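Projects > Manipulation Course > Talks > Speaker Notes

Overview Schedule Teams Slides Contact

Cirkwood Simulation Project: Speaker Notes
Lucian Radu and Maham Talpur
15 Feb 2024

Slide 1. Title

Introduce both speakers. Lucian takes slides 1 to 4, Maham takes the rest. Questions at the end, except for units and axis conventions, which can be asked at any time.

State the scope early. The talk covers the student project only. The Mellor arm in the lab is not part of it, and no result in these slides was measured on hardware.

Slide 2. Task definition

The course handout gives one sentence: open a closed panel by its handle in a cluttered simulated room. We split that into three stages.

Approach: bring the gripper to a pose in front of the panel with the fingers open.
Grasp: close on the handle bar.
Pull: move along the opening direction until the joint angle passes the threshold.

Each stage is scored on its own. A run that grasps and then slips gets credit for approach and grasp. Say this slowly. At the practice talk two people took the final score for pass/fail.

Slide 3. Simulator setup

Rooms are generated by Trandau, our scene script. It places the furniture first and then drops loose items on the floor from a fixed list. Colors are drawn at random from a palette, so the policy can't rely on the panel being a given shade.

The physics step is fixed for all teams. An episode ends at 300 control steps or when the pull threshold is reached. The camera moves with the gripper, and its view is the only image input to the policy. Joint positions are a separate input vector.

Don't go into the renderer settings. They are in the appendix.

Slide 4. Wrist view during approach

Leave this one up while explaining the observation. The handle is the light gray bar across the lower part of the blue panel. The fingers are open over bare floor, and the bar has to end up between the two pads before the close command is allowed.

Mention the floor items on the left. The picture frame is partly hidden by the gripper and the dark stick has low contrast against the floor, so the segmentation labels for both classes are the weakest in the set. The gray pole beside the panel is close in color to the handle. Early versions of our detector confused posts with handles, and the fix is on slide 6.

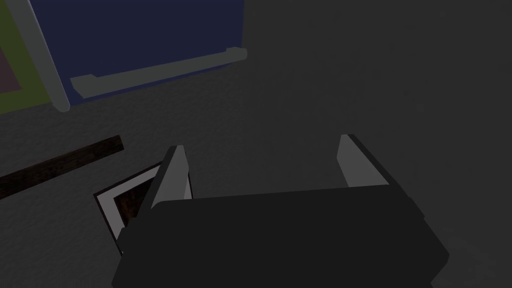

Slide 5. Data

Hand over to Maham.

We recorded 2,532 episodes by teleoperation in the simulator, shared among 13 students. Operators used a keyboard mapping at first and changed to a six-axis controller in October. Keyboard episodes are kept in the training set but given a lower weight, as their paths are made of straight segments with stops between them.

If asked about splits: rooms are split, not episodes. No test room appears in training.

Slide 6. Detector change

The first detector used color and a bounding box. The second adds the surface normal of whatever the part is mounted on and rejects candidates with no panel behind them. Show the two confusion tables side by side. Point to the post/handle cell and move on.

Cost: one extra depth pass per frame. It fits in the control period on the Semico workstation. It does not fit on the older lab machines, where we run it every second frame.

Slide 7. Failure types

Finger contact with the panel before closing. Caused by a depth offset in the approach pose.
Grasp on one end piece of the handle. Usually holds for the first part of the pull, then rotates out.
Floor item dragged by a finger. Counted as a failure only if the item blocks the panel.

Play the clip for the second type only. It has no sound.

Slide 8. Open items

The approach pose is still set by hand for each handle type. Maham has a branch that learns it, not merged. The pull stage assumes a hinge, and sliding panels are left for the next group.

Repository access goes through the course page. Leave the slide up during questions.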